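6th February
Tulldale sim, planner branch

Picked up the problem with the approach poses. The planner finds a pregrasp above the root object, then the straight-line descent fails the collision check well short of the target. Same result with the cartesian step halved, so the step size is not it.

Dumped the collision geometry and looked at it on its own. The importer wraps the whole root object in a single convex hull, so all the gaps between the tendrils are solid as far as the checker is concerned. The bird and the green box come through fine, being more or less convex anyway.

Re-ran the import with convex decomposition switched on, capped at 200 pieces. It came back with 672 before merging, which the Nolia checker will not take. After merging it loads, and a single query is slower but bearable.

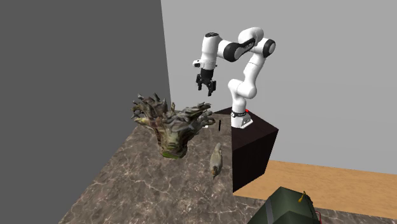

Ran 1000 planning queries from the hover pose with the merged hulls, random seeds, targets sampled on the trunk and the outer tendrils. 9 failures, all of them targets low on the side facing the dark wall. Those look like plain reach and wrist limits to me. With the old hull nearly everything on the tendrils failed.

Second thing, noticed on the way: the root object spawns with a gap under it. The mesh origin is not at the lowest vertex and the spawn script assumes it is. Gravity is off for static props so it never drops. Harmless for planning but the grasp heights in the log are all offset by the gap, so do not compare them with the August runs.

Sjöberg config still has the old importer flag. Flillby has been changed and checked in.

To do:
fix the spawn offset in the script, use the mesh bounds
cache the decomposition, it reruns on every reset at the moment
add the thin black stick to the target list, it is missing
try the same queries with the fingers fully open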